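线材整理小项目进度汇报(给Grasitz基金那边看的)

项目名称:Trasside工作间旧线材清理与再利用
汇报时段:从八月立项到现在
日期:2020年1月1日

各位好,新年快乐!先说声抱歉,这份汇报本来想在年前发出来的,结果写写停停,拖到元旦当天上午才坐下来好好写。格式我就不按表格来了,上次打电话的时候你们说写得随意一点也行,那我就真的随意了啊。

先把最要紧的放前面:经费还够用,进度比计划慢一截,原因主要是我低估了"线"这种东西。当初写申请的时候,我脑子里想的是电源线、网线、音频线,一根一根拿出来,绕好,扎上,贴标签,放格子里,多简单。真正动手之后才发现,最花时间的全是那些细线。粗线你拎起一头,整根就跟着出来了;细线你拎起一头,一整团都跟着出来(而且每拎一次,里面就缠得更紧一点)。

下面按顺序说吧。

一、起因再交代一下

Trasside这个工作间用了很多年,前前后后攒下来的线全塞在靠门那一排柜子里。谁做完东西,剩下的线头、接头、没用完的一卷,顺手就往里一扔。八月份我们搬柜子,才知道里面到底有多少。搬完一共装了47箱,有大有小,有的是鞋盒那么大,有的得两个人抬。申请书里写的"三十箱上下"是我打开柜门扫了一眼估的,这个账我认,以后估数一定先把东西搬出来再说。

当时定的目标有三条:能用的挑出来,按种类和长度归好,让来做东西的人伸手就能找到;不能用的送去正规回收;以后新进来的线有地方去,别再变成一团。前两条在做,第三条我后面细说,那里面有个问题我还没想明白。

二、已经做完的部分

到今天为止,47箱里面有30箱是彻底清完的。"彻底"的意思是:箱子空了,里面每一样东西都有了去处,登记表上也填了。剩下的里面有几箱动过一部分,我没算进来,免得以后说不清。

清完的这些里,电源线最好办。两芯的、三芯的分开,看插头,看外皮有没有裂,裂了的直接进回收袋,没裂的通电测一下。这一类我们差不多是一口气做下来的,做得特别痛快,那几个晚上我回家都觉得自己是个有条理的人了。

网线也还行。麻烦在于以前有人喜欢自己压接头,压得好的真好,压得不好的看外表根本看不出来,必须拿测线仪一根根过。测线仪是从Trestberg借的,他们那边很爽快,说用多久都行,但我还是想在下一阶段的经费里列一台自己的,不贵,天天借别人的心里不踏实。

音频线是惊喜。原来以为都是坏的,测下来好的占多数,已经挂到墙上去了。挂墙的方法很土,就是一排钩子,长的挂左边,短的挂右边,结果反而是整个项目里大家最喜欢的一块,来的人都说终于不用蹲在地上翻了。

标签也说一下。第一批标签用的是普通纸胶带加记号笔,过了一个月字就糊了,全部重写。现在用的是缠绕式的塑料标签,写在白底上,外面再裹一层透明的。重写的那一批花了我整整两个晚上,这部分工时我没有往项目里报,算我自己交的学费。

三、花钱的情况

钱主要花在收纳上。第一笔是从Lakatos订的塑料收纳盒,订了60个,已经全部到货,用掉了一多半。这个盒子我个人很满意,边是圆的,不挂线,叠起来也稳。当时有另一家更便宜,但是样品内侧有毛边,细线一碰就勾住,我拿回来试了一个晚上就退了。

第二笔是扎带、魔术贴绑带和上面说的标签。魔术贴买少了,扎带买多了。原因是做着做着大家都倾向于用魔术贴,可以反复拆,扎带一剪就没了,还容易把线皮一起剪破。多出来的扎带不会浪费,固定墙上的线槽正好用得着。

第三笔是灯。这一项原计划里没有,是从杂项里挪的。角落那张台子太暗,分辨细线的颜色很吃力,尤其是粉的和橙的,紫的和深蓝的,灯一暗全混到一起去。换了灯之后速度明显上来了,眼睛也没那么酸。单据我都扫好了,跟明细表一起另外发。

四、没做完的,主要是细线

好,现在说让我头疼的。剩下的箱子里绝大多数装的是细线:做小电路用的跳线、从旧设备上拆下来的排线、单股的、多股的、带端子的、光头的,全在一块儿。

我们试过几种办法。

最开始是"抽",看到哪根顺眼就抽哪根。这个办法很快放弃了,越抽越死,抽到后面中间会结成一个硬疙瘩。

后来改成"抖",把整团托起来轻轻抖散,让短的自己掉下来。这个有用!掉下来的都是短线和单独的接头,捡起来归类就行。但是抖到一定程度就不再掉了,剩下的还是一团。

现在的办法是先抖,再摊,再按颜色松。摊开以后不急着往外拿,先用手指从外圈往里把线一圈一圈拨松,找到同一个颜色聚在一块儿的地方,从那里下手。同色的线很多时候是同一次剪下来的,长短差不多,走向也差不多,松开一根,旁边几根就跟着松了。带金属头的要另外留神,头最爱钩别的线,所以看到露出来的头先把它顺出来,朝外放着,再去管别的。

这个办法慢归慢,但是稳,基本上不会伤线。就是很挑人,有人一坐两个小时越做越来劲,有人十分钟就想拿剪刀。我后来定了个规矩:剪刀放在另一张桌子上,想剪得先站起来走过去。剪断的线确实少多了,哈哈。

还有一个没料到的麻烦是排线。排线本身是扁的,不容易缠,可是它夹在细线堆里像一块板,别的线都绕着它走。现在的做法是见到排线优先处理,能整条抽走就先抽走,抽不走就先把两头露出来。

五、分色盒的事

上个阶段你们提过一个建议,问能不能一开始就按颜色分盒。我们试了,结论是暂时先不按颜色,按"状态"分。蓝色的盒子放还没理的,理过一遍、松开了但没归类的换一个盒子,归好类的才进格子架。这样谁来接手都不用问,看一眼盒子就知道该从哪一步开始。以前最耽误事的就是交接,前一个人理到一半走了,后一个人不知道那堆是理过的还是没理过的,索性倒在一起重来。我自己就干过一回,被念叨了很久。

还没理的那种盒子,装的东西大致是这个样子,红的、粉的、黄的、紫的什么都有:
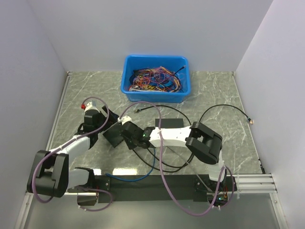

Trestberg那边读了这份汇报的初稿,回了一段话,我原样贴过来:你们按状态分盒我赞成,不过未整理的盒子别装太满,我们以前吃过这个亏,压在底下的线时间长了会定型,弯的地方再也捋不直。还有,带接头的最好单独有个小盒,哪怕没理完也先挑出来,后面能省一半的力气。

这两条我觉得都很在理。第一条我打算马上改,未整理的盒子以后只装到一半高,多出来的再开一盒,反正盒子还有富余。第二条要再想想,先挑接头就得先翻,一翻又容易缠紧,我准备拿两盒差不多的来对比一下,一盒先挑,一盒不挑,看哪边理得快,结果写在下次汇报里。

六、下一阶段打算怎么做

首先是把剩下的细线箱子按轻重排个队。线多但是短的先做,长线多的往后放,这样能早点腾出地方。现在角落里堆着箱子,走路都得侧着身,来的人多的时候很不方便。

其次是把跳线做成成套的。以前来做小电路的人都是抓一把走,回头一把又扔回来,周而复始。我想做成小包,每包18根,颜色配齐,长短各一半,用魔术贴扎好,借走一包还一包。已经试做了几包放在格子架最上层,反应不错,就是还回来的时候常常少那么一两根,这个我打算在包上写个数,让人还之前自己对一下。

然后就是前面说的第三条目标,新进来的线怎么办。说真的,这个我还没有好主意。写个"请整理好再放入"的牌子,之前试过,没什么用。目前想到的是在门口放一个敞口的盒子,专门收临时不知道往哪儿放的线,满了就必须当天处理。可是"当天处理"由谁来做,又是个问题。你们那边如果见过别的工作间有好用的办法,麻烦告诉我一声,土办法也行。

七、需要你们帮忙定的

一个是时间。按现在的速度,原定的结项日期赶不上,我想申请往后延,只延时间,不加钱。细线这块我不想为了赶日子拿剪刀解决,那样好多能用的线就白白变成废料了,跟当初申请的意思也对不上。

另一个是测线仪,就是前面提到的那台,想从剩下的杂项里出,需要你们点个头。型号我还没定,打算先跟Trestberg问问他们那台用得怎么样,定了以后把报价发过来。

还有回收那边,第一批废线已经装袋了,还没送走。对方要求铜芯的和其他的分开,我们分是分了,但袋子上写得不够清楚,这几天我会重新标一遍再约他们来拉。送走以后回收单会补进材料里。

先写到这儿,明细表和单据扫描件今晚整理好另外发。如果你们想过来看看,提前说一声就行,我好把过道上的箱子挪一挪。

Trasside线材整理项目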